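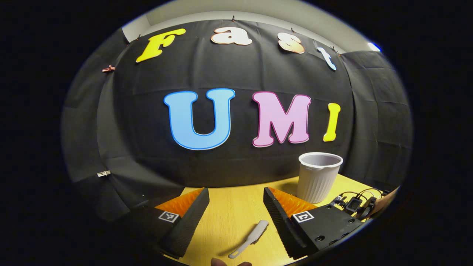 Hanging fabric without wrecking the wall – quick tips

Updated 8/31/24

Iron first. Always. Creases do not drop out on their own, whatever the packet says, and once it's up you won't want to take it down again.

Dark cloth shows every bit of lint. Roll it with tape before you climb the ladder.

Hem the top edge and run a dowel or a bit of wire through. Thumbtacks alone will sag in the middle by the next morning, and you get a row of little peaks along the top.

Sticky hooks: wipe the wall with rubbing alcohol, let it dry, press for a full minute. Then leave them alone overnight before you hang anything. I skipped this in July and the whole lot came down behind the couch.

Heavy cotton needs a hook every foot or so. Polyester you can strech it further.

Going round a corner? Put a pin right in the corner first, then work outwards both ways. Leave slack. Pull it tight and it bows away from the wall.

Pins – use the long ones with a ball head. Short ones vanish and you find them with your foot. Paper or felt shapes want 2 pins each or they spin.

Keep cloth well away from lamps, heaters and stove tops. Cheap fabric goes up quick.

Taking it down: hooks get pulled straight down along the wall, slow, never out toward you. Paint comes off otherwise. Small holes – a dab of spackle, sand when its dry, touch up.

Fold it? No. Roll it on a cardboard tube, rubber band each end, and it goes back up next time without the iron. Mostly.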